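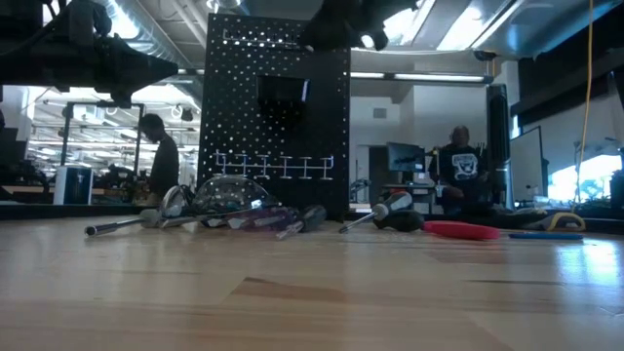 Bellamy Street Repair and Share: progress report to the Aven Fund

Last updated: June

Prepared by Thaddeus Gallagher, project coordinator, Mesitden Community Association

1. Where the project stands

This report covers the second half of the grant year. The repair sessions and the lending shelf are both running. The move into the ground-floor unit at Bellamy Street is complete and the lease is signed in the association's name. One part of the plan, the outreach sessions at Zarard, is behind, and section 4 sets out what we propose to do about it.

Spending is within the agreed budget overall. We have moved a small amount from publicity to electrical testing, as discussed with your grants officer in the spring.

2. Repair sessions

Sessions take place in the evening, from 6.30 to 9.00. People bring in a household item, fill in a short form at the door and sit with a repairer while the work is done. We ask them to stay for the whole repair if they can. Some would prefer to leave the item and collect it later, and we have had to say no to this, as there is nowhere secure to store things overnight.

The most common items are lamps, toasters, kettles, bicycles and clothing. Clothing has grown faster than we expected. Much of it is zips, hems and worn elbows, and the two sewing machines we budgeted for are in use for most of each session. Small kitchen items also come in often, usually with a loose handle or a missing screw, and these can be dealt with while the owner is still taking their coat off.

Electrical items take longest. Every mains item is tested before it goes home, and anything that fails is labelled and its owner told why. A few people have been unhappy about this. We have changed the wording on the door form so that it is clear from the start that we may advise against using an item again.

Each session can take up to 30 bookings. We do not turn away people who arrive without one, but they may have to wait, and in the colder months the waiting area was crowded. Moving the tea table to the back wall has helped.

3. Lending shelf

The lending shelf opened later than planned. The delay was caused by the insurance, which took longer to agree than the rest of the set-up put together. The insurer wanted a written lending agreement, a record of checks on each item and a lower age limit for borrowers. All three are now in place.

Members can borrow hand tools, decorating equipment and a small number of garden tools. We do not lend ladders, power saws or anything that runs on petrol. The lending period is 12 days, which lets people keep an item over a weekend whichever evening they collect it. Late returns have been few. Where an item is late we telephone once and then write. We have not charged any fines and would like to carry on that way.

The wallpaper steamer and the tile cutter are the items most asked for. There is a waiting list for both. We had expected more interest in the garden tools, but most members live in flats, and on reflection we should have asked about this in the first survey.

Donated tools continue to arrive, mostly from house clearances. We accept good hand tools and refuse anything rusted through or with a damaged cable. Sorting donations takes time that was not allowed for in the original plan, and for the moment it is done in the hour before each repair session.

4. Outreach at Zarard

The application proposed a series of sessions in the community room at Zarard, for residents who find it hard to get to Bellamy Street. Only the first of these has been held. The room was then closed for work on the heating, and the reopening date was put back twice.

The session we did hold was well received, although attendance was low. Residents told us the posters had gone up late and that early evening was a bad time for families. An afternoon slot would suit more of them.

We propose to hold the remaining sessions in the autumn, starting at 2.00 in the afternoon. The unspent room hire and travel money would be carried forward for this purpose. No extra funding is needed. We would be grateful for your written agreement to the change.

5. Training

New repairers now sit with an experienced one for their first two sessions before working alone. The electrical testing course was attended as planned, and the certificates are on file at the office. We had hoped to run a basic bicycle maintenance class as well. The tutor moved away and we have not yet found another – two people have expressed an interest and we will speak to both over the summer.

6. Difficulties

Parking outside the unit is limited, and neighbours have raised it with us. We have asked people bringing light items to come on foot or by bus, and have put a note to that effect on the booking page. The side gate is now kept clear for anyone who has to bring something heavy.

The booking page itself has been unreliable. On a few occasions it accepted bookings after a session was full. The association's web supplier has made a repair, and we are keeping a paper list as well until we are confident in it.

7. Next steps

Over the coming months we will agree the Zarard dates, renew the insurance, replace the older of the two sewing machines and write up the tool check procedure so that it can be followed by someone new. The member survey will go out again in September with a question on housing type added. The final accounts and full attendance records will be sent with the end of grant report.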